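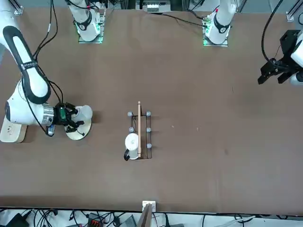

La table brune, vue de dessus.

Mercredi 26 novembre
Reprise du registre d'étalonnage dans Bitemport

Je note tout de suite, avant d'arrondir les angles dans le compte rendu officiel. La promesse de Randach était que Bitemport reprendrait notre vieux registre Wisik « sans perte d'historique ». Je ne sais toujours pas ce qu'ils entendent par historique. Leur documentation emploie le mot pour le journal des saisies, pour les dates de validité des certificats, et dans l'annexe pour les sauvegardes.

Rappel pour ceux qui liront en diagonale : dans Wisik, chaque certificat a une date d'effet (le jour où l'instrument est passé au banc) et une date de saisie, remplie par le logiciel. Les deux sont utiles. Si un thermomètre a été étalonné en début de mois et saisi trois semaines plus tard, on doit pouvoir dire ce qui était vrai au moment de la mesure, et aussi ce que nous croyions vrai ce jour-là. Un auditeur pose les deux questions et il n'accepte pas la même réponse.

Export Wisik fait ce matin avec le script Joo, version d'octobre, sans modification. Sortie : 1 932 lignes. Import dans Bitemport en mode « assisté », puis requête de contrôle : 1 534 certificats. Message affiché en fin d'import : « Terminé avec succès ». Pas un avertissement.

La différence n'est pas forcément une perte. Wisik crée une ligne à chaque correction, donc un certificat repris deux fois occupe plusieurs lignes, et Bitemport est censé les regrouper sous un seul certificat avec des versions. C'est l'explication donnée au téléphone par le support Randach, très vite, avant que j'aie fini de poser la question. Elle est plausible. Je la garde comme hypothèse, sans plus.

Vérification à la main. J'ai pris des certificats dont je connais l'histoire, parce que j'ai moi-même fait les corrections : une sonde platine avec incertitude mal recopiée, un manomètre attribué au mauvais local, une balance dont le certificat est arrivé en double. Pour la sonde, Bitemport montre bien les deux versions, avec les bonnes dates. Pour la balance aussi. Pour le manomètre, une seule version, la corrigée, avec comme date de saisie la date de l'import. L'ancienne affectation a disparu de l'écran. Elle est peut-être quelque part en base, mais je n'ai pas trouvé où.

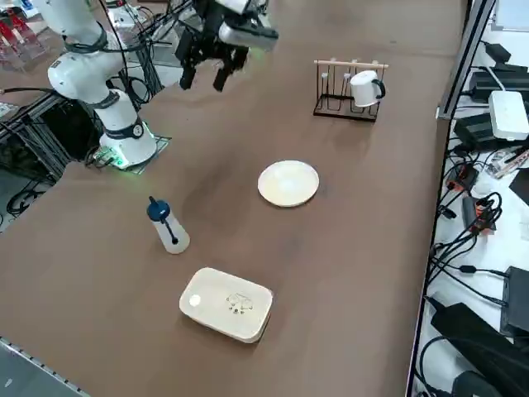 J'ai donc refait l'export du seul manomètre pour voir si le défaut vient de Joo. Le fichier intermédiaire est correct : les deux lignes y sont, ancienne et nouvelle, chacune avec sa date de saisie. Le problème se situe après. Mon soupçon porte sur le champ « local ». Bitemport le range dans la fiche de l'instrument et pas dans le certificat, et la fiche instrument ne semble pas historisée pendant l'import. Si c'est bien ça, tout changement de local, de responsable ou de numéro d'inventaire antérieur à la bascule est écrasé. À confirmer sur un autre appareil que ce manomètre, un seul cas ne prouve rien.

Anca Nistor n'est pas d'accord avec moi sur la gravité. D'après elle, personne ne demande jamais où se trouvait un manomètre il y a deux ans, et on pourrait archiver l'export en lecture seule à côté. L'archive, oui, on la fera de toute façon. Mais on nous a vendu un outil dont c'est précisément le métier, et je trouve un peu fort de compenser avec un fichier texte dans un dossier partagé. Elle m'a fait remarquer que Wisik non plus ne répondait pas toujours juste, ce que je dois lui accorder : les saisies d'avant le changement de serveur portent toutes la même date.

Autre point qui me gêne : les fuseaux horaires. Wisik enregistre l'heure locale sans le dire. Bitemport suppose du temps universel, sans le dire non plus. Résultat, une saisie faite juste après minuit bascule sur la veille ou y reste selon la façon dont on la lit, et la requête « état connu au » ne donne pas la même chose dans l'écran et dans l'export CSV. J'ai essayé de régler le fuseau dans les préférences de l'utilisateur. L'affichage change, l'export non. Il y a un réglage du même nom côté administration, grisé chez nous.

La recherche, en revanche, est rapide, et la frise de versions est lisible. Je l'écris pour être équitable. Une frise lisible avec une version manquante reste quand même plus dangereuse qu'une vieille liste moche et complète, parce qu'on a envie de la croire.

Essai de rejouer l'import par-dessus le premier : le support affirme que l'opération est sans effet si les données sont identiques. Le nombre de certificats n'a pas bougé. La sonde platine, elle, a maintenant 3 versions, dont deux strictement pareilles à la date de saisie près. Donc « sans effet » est faux, ou bien « identiques » a un sens que je ne connais pas. Capture rangée dans le dossier du projet avec le journal d'import.

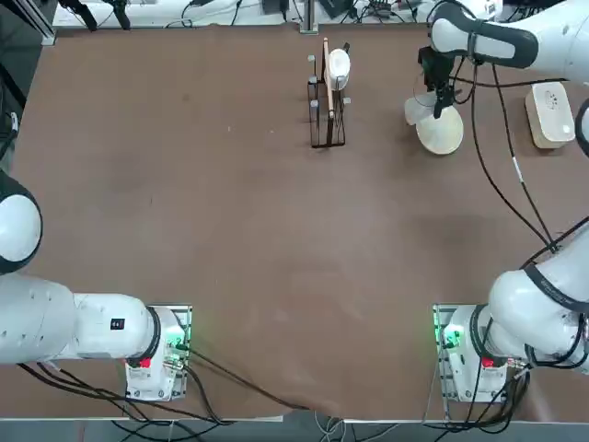 À faire avant toute décision

Repartir d'une base vide. Celle d'aujourd'hui est polluée par le second import et je ne veux plus rien conclure dessus.

Compter dans le fichier Joo les numéros de certificat distincts. Si on retombe sur le chiffre de Bitemport, l'explication du regroupement tient. Sinon, sortir la liste des manquants et l'envoyer à Randach sans commentaire.

Trouver d'autres instruments ayant changé de local. Anca pense à l'hygromètre de la réserve et aux deux cales étalons prêtées puis rendues.

Demander par écrit, pas au téléphone, quels champs sont historisés pendant l'import et lesquels ne le sont pas. Exiger un tableau. La dernière fois, la réponse était un lien vers la page d'accueil de la documentation.

Faire dégriser le réglage du fuseau, ou au moins savoir quelle valeur il contient.

Wisik reste la référence en attendant, en saisie comme en consultation. Ne rien entrer dans Bitemport, même « pour voir ». Le mot de passe du compte d'essai est changé, me le demander.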